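The parish website at Plalham is back, 317 days after it went down, and residents can once more look up which bins go out when. The council has described the return as "phased". The first phase is the bins. 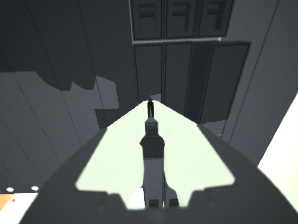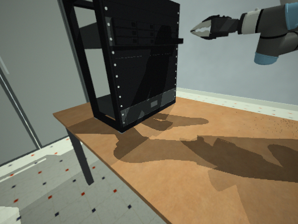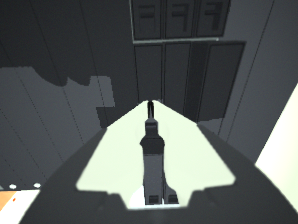

The old site vanished when the parish fell out with its hosting firm, Wosura, over an invoice for £2,629. The council said it had paid. Wosura said it had been paid by Mavombridge, the next parish along, and had thanked Mavombridge accordingly. Mavombridge, which does not have a website, kept the letter.

Matters were settled in December with help from the district, and a new contract has gone to Tudose, the only one of the 2 bidders to fill in both sides of the form. The new site will hold 700 pages of minutes going back to the row over the duck pond railings, though at present the search box finds only the railings.

In the meantime, notices were pinned up outside the post office, where attendance at meetings rose sharply — a trend the council says it hopes to carry over to the internet. Online booking for the village hall will follow in the spring. Until then, bookings go in the red notebook on the hall windowsill, in pen. Anyone who booked through the old site should write their name in again, including the Plalham bell-ringers, who appear to have reserved it for every evening until further notice.

Published 17 Feb 2024 | Contact the newsdesk | © Plalham and District News | Back to top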